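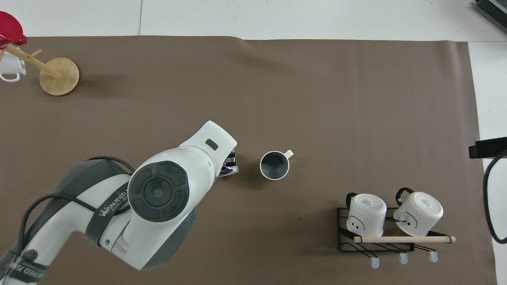
**How many mugs does the Ollau rack hold?**

Two standard mugs, side by side. A third can go on if all of them are narrow espresso cups.

## Ollau mug rack, black wire

The Ollau is a countertop rack for drying and storing mugs upside down. It has a black metal wire body in a rectangular shape, with a light wooden dowel across the front. The dowel sticks out slightly past the wire on both sides.

Set each mug rim down with the handle facing out. Wide soup mugs will sit on the rack but take up most of it.

### Details

- Body: black metal wire
- Dowel: light wood, untreated
- Assembly: slide in the dowel and tighten 2 screws (key in the box)
- Mugs are sold separately

### Care

Wipe the wire with a damp cloth. Take the dowel out before soaking the rack and let it dry fully before you put it back. Rub it with food-safe oil if it starts to look gray. Don't put the dowel in the dishwasher.

### Mugs

Flarnov mugs in white or in cream with a slate-gray inside fit the rack. They come singly or in boxes of 4. The label on the base of a new mug peels off after a short soak in warm water.

### Orders

The rack ships from our Drindport store. The next batch is due in September, and we expect some 2000 racks. Spare dowels are in stock now. For trade orders, write to Irén Virág at the store and include your delivery address.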